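Speaker notes - "Can it tidy up yet?" - Samville library talk, November

Start on time, doors 6:30. Water. Clicker is the one with tape on it.

OPEN. Ask for hands: who has a robot vacuum? Who picks stuff up off the floor BEFORE they run it? (wait for the laugh, don't rush it.) OK so that's the talk. The picking up is the chore. Floors are the easy bit.

Short answer for people who have to leave early: no, not yet, some of it, slowly.

Who I am. Yabsira Tsegaye, nine years fixing packing lines at Irkar, now at Polard. I don't sell robots. Say that twice.

Shop floor first. Same part, same spot, same way up = solved, old news. The Irkar line did 2,000 cartons a shift and never complained. Then someone changed the carton flaps and we lost a whole morning. Tell the flap story, keep it short this time!!

Now the mixed bin. Different thing altogether. Nothing is the same shape twice, stuff leans on other stuff. Our own test at Polard: 536 tries on mixed small items. Hard hats are fine. Boxes fine. What hurts:
- clear plastic. Depth cameras see through it or see the shine
- flat things lying flat, no edge to get under
- soft things, they squash and then slide out
- anything up against a wall of the bin, fingers hit the wall first

A kid of 3 does all of these with a cracker in the other hand. Pause.

Houses. Worse. Laundry: folding a towel, ok, sort of, on a good day with a clean table. Finding the other sock, no. Dishes: loading plates is close, a greasy pan with a loose handle is not. Toys on the floor is really the mixed bin again, only with a dog.

Money. People always ask. Don't quote prices, they go stale. Say: if it needs a person standing by to rescue it, count the person.

The Nicholas question (he WILL ask it, front row): "isn't it just a matter of more data?" Partly. More tries do help. But fingers matter too, and so does knowing when you've dropped somthing. Don't argue, take it to the coffee table.

Home test for them to take away. Dump out the junk drawer. Try sorting it wearing oven mits, one hand, one eye shut. Now do it 100 times without a miss.

Last slide, leave it up thru Q&A. Ask the room which one they would grab first, and which one they'd leave for the human.

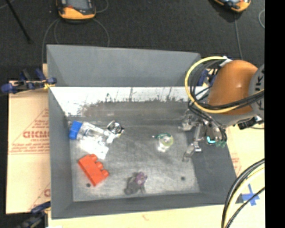
Last slide: mixed bin, clear bottle with the blue cap, toy block, gripper at the right.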